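Sumalwood Bathroom Storage Set: Data Card

Version 3
Released Tuesday, September 3, 2019
Maintained by Rūta Jõgi and Tin-yau Wan, Drurnari

Summary

The Sumalwood set documents how toiletries are kept in household bathrooms: on open shelves, in wall cabinets and along ledges. It contains 937 pictures from 29 bathrooms. Each picture is accompanied by a short record of the furniture and of the items stored in it.

Contents

records.csv — one row per picture
rooms.csv — one row per bathroom, with wall finish and cabinet type
pictures/ — the pictures, grouped by room

Furniture terms

"Open compartment" means any part of a cabinet without a door. "Mirrored door" is used whether or not the door was open. A ledge is recorded separately from the shelf, even where the two meet. Wear to the finish, such as chips and flaking, is entered under "condition" and was not repaired or retouched.

Item terms

Containers are recorded by shape, body color and cap color. Contents are recorded only where the label can be read in full; all other items are entered as "toiletry, unspecified." Brand names are not transcribed.

Known limitations

Wall cabinets with mirrored doors are more common in this set than freestanding units. Reflections were left in place and are not labeled. Small print on cans and bottles is often too fine to read, and users should not rely on the set for text recognition.

Corrections

Errors may be reported to the maintainers with the room number and row number. Corrections received by the end of February will be included in the next version. 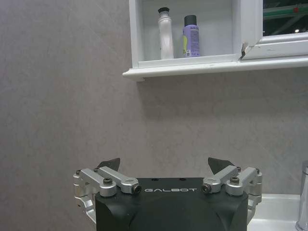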